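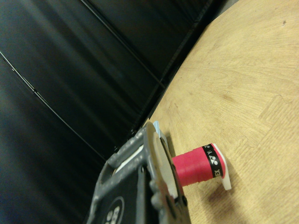 4.2 What the notices leave out

Figure 3. A gripper holding a small spool of pink-red string over a light wooden tabletop.

Earlier work treats the printed death notice as a fair record of who counted as family. We doubt this. Of the 3,142 notices in the Eteddale set, 433 list no surviving relative at all, and it is hard to believe that so many people died without any. A notice is paid for by the line in most of the papers we sampled, and short notices drop cousins and in-laws first.

The Mellor index has a second problem. It codes "special friend" as non-kin in every case. When we checked 233 of these entries against burial records, 15 shared a plot with the deceased. That is a small share, and we would not build a theory on it, but it does suggest the label hides some partners.

Claims that notices have grown "warmer" since the move online rest mainly on word counts made with Pudex. The tool scores "peacefully" as a warm word. In our reading it is a stock phrase, often supplied by the funeral home, and it says little about how the family felt. We leave it out of the counts in Section 4.3.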